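Clarlow Small Saucepan with Glass Lid
Set-up and First Use
Section 2: Preparing the work surface, fitting the lid, adding and removing food

Read this section before you put the pan on a burner for the first time. Cleaning and storage are covered in Section 3. Burner sizes are in the table at the back of the guide.

2.1 Preparing the surface

1. Clear a flat table or counter near the stove. You need room for the pan and for the lid lying next to it.
2. Lay down a sheet of plain brown paper. Kitchen parchment will do, but it slides more easily.
3. Smooth the paper from the middle outward. A slight wave along one edge does no harm.
4. Set the pan upright on the paper, toward the middle.
5. Lay the lid flat beside the pan with the knob facing up.

Note: Glass lids from other makers can be used if the metal rim sits level on the pan all the way around. Look for a steam vent hole in the glass. A lid without a vent will rattle at a boil and may push water over the side. 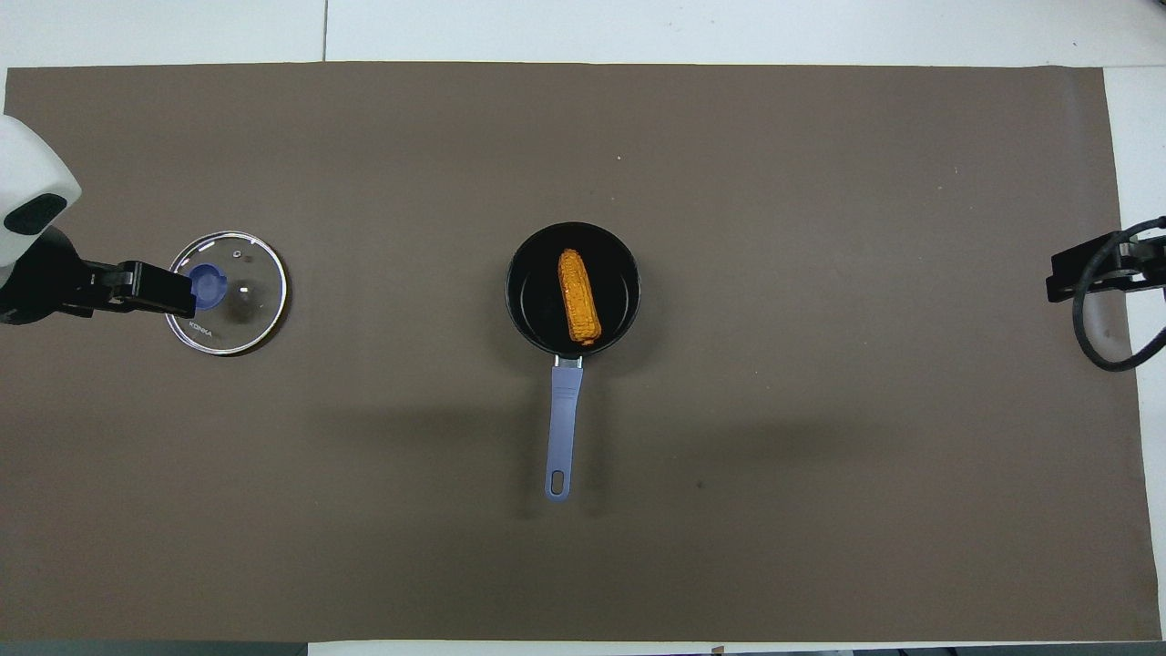 Can I put the lid on a cold counter right after cooking?
Let it cool on a folded dish towel first. Hot glass set on cold stone or metal can crack, sometimes several minutes later. Once the knob and rim are cool enough to hold with a bare hand, the lid can go on any dry surface.

2.2 Checking the knob

1. Hold the lid by the rim with one hand.
2. Turn the knob clockwise with the other hand until it stops. Finger tight is enough.
3. If the knob still moves, tighten the screw on the underside a quarter turn. Do not force it.

Caution: Overtightening puts stress on the glass around the screw hole. Replace the lid if you find a chip or a crack of any size.

2.3 First rinse

Wash the pan and lid in warm water with a little dish soap, rinse, and dry with a soft cloth. Fill the pan with water to 1 inch below the rim, bring it to a boil, leave it for 7 minutes, and pour the water out. There may be a faint smell the first time - it goes away after one or two uses.

2.4 Adding food with the lid in hand

1. Take the lid by the knob and raise it on the far side first, so that steam leaves away from you.
2. Keep the lid tilted over part of the opening. Drips then run back into the pan.
3. Hold long items, such as a short ear of corn, near the top end and lower them in with the rounded end down.
4. Let go only when the item is resting on the bottom.
5. Bring the lid level and set it down gently.

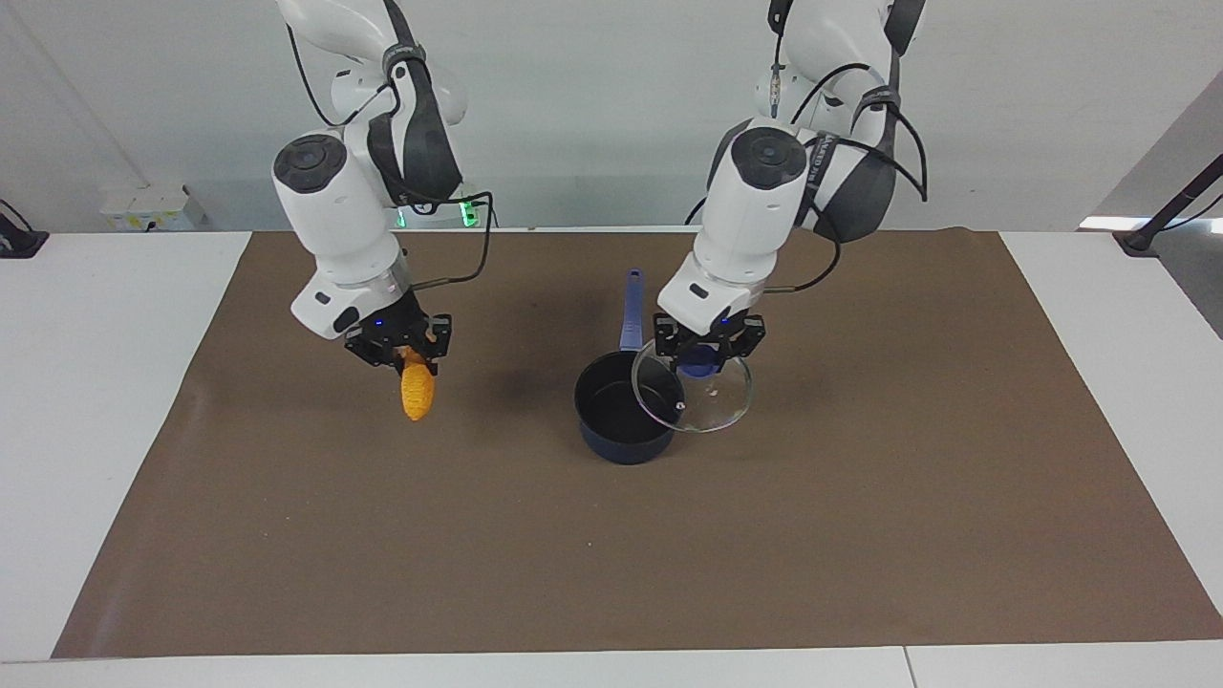 Faisal Soomro

Practice steps 1 to 5 once with a cold, empty pan, especially if children will be helping. Play food is fine for this. Keep it away from the stove, and take it out of the pan before you cook.

Corn that is longer than the pan is wide should be cut or snapped in half. Small ears take around 8 minutes at a low boil with the lid on.

Caution: Do not leave the lid balanced on the rim while you fetch something. Put it down flat on the counter, knob up, on a towel if it is hot.

2.5 If the lid does not sit level

- Check the pan rim for dried food or starch and wipe it clean.
- Check that the metal band on the lid has not been bent by a fall.
- Turn the lid a little and try again.

If it still rocks, order a replacement lid through Kivdale parts service and give the pan size stamped on the base.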